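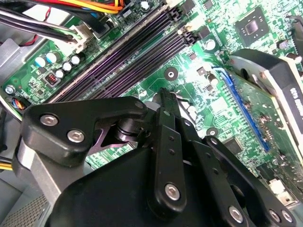 Shops Wanted: Utthorpe Stamp Trail, February

Every few years someone decides that downtown Utthorpe needs a shopping event, and every few years the merchants pay for balloons. I own a store on Delić Street, so I know how that sounds when it lands in your inbox. Read the terms before you delete this.

We are looking for 40 businesses to take part in a month-long stamp trail. Shoppers pick up a card, collect stamps at the places they visit, and turn it in for a drawing. First prize is $300, to be spent at any shop on the trail. Nasidthorpe ran something like this last winter and called it a triumph. They handed out 629 cards and got 84 back. Make of that what you will. I would call it a fair month for the coffee shops and a slow one for everybody else.

What you would do

Stamp cards during your normal hours. No purchase required, so expect a few people who want the stamp and nothing else.
Give one item or gift card for the drawing. Please, no coupons that expire in a week.
Tell us at the end whether your sales moved. "It was fun" does not answer the question.

What it costs

Nothing to join. If anyone asks you for a sponsor fee, it isn't us.

Who can join

Any store, repair counter, salon or restaurant with a door on the street in Utthorpe. Home businesses can share a table at Stirkora Hall, though I have doubts about the foot traffic there.

To sign up, leave your business name and hours with Melina Gavalas at the Stirkora Hall desk before 5 p.m. Complaints about the rules go to me.

Sofia Lambrakis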